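Notes from the Trineslow Seed Library
4 Oct 2025

Well, friends, the drawers are filling up again, and I have to say it is my favorite time of the year at the seed library. You have been so generous this fall! We now have 1,121 packets in the cabinet, and there are still tomatoes drying on more than one windowsill in town (mine included, on a plate my family would very much like back).

A few of you have asked which seeds we need most. The answer is beans, and after that, more beans. They were the first thing to go in May, when the folks from Botthorpe came over for the spring swap and went home with their pockets full, and I don't blame them one bit. Pole beans especially. If you have pods rattling on the vine, please leave them there until they are brown and papery, then bring them inside before a long rain gets to them. A bean that dents under your fingernail needs another week or two indoors.

Squash is a trickier business. Bees don't pay any attention to our garden fences, so a zucchini grown near somebody's pumpkins may give you seed for something very odd indeed. I grew one of those a few years back and it tasted like a wet paper bag. We will still take your squash seed, but do write on the packet what else was growing nearby, so the next gardener knows what she might be getting into.

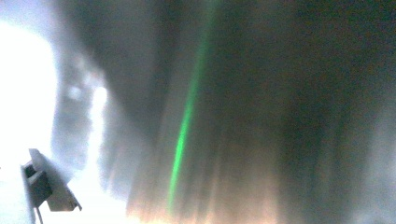 Speaking of packets, please label them the same day you fill them. I always believe I will remember, and then in March I am standing there with an envelope of little round black seeds that could be kale or mustard or cabbage. The name, the year and your street are plenty. If you know a story about the plant, put that in too, even if you have to use the back. One packet of lettuce came in last fall with the words "from my aunt, bolts late, slugs hate it," and it was gone within the hour.

Blank envelopes are in the basket by the cabinet, and you are welcome to take a handful home with you.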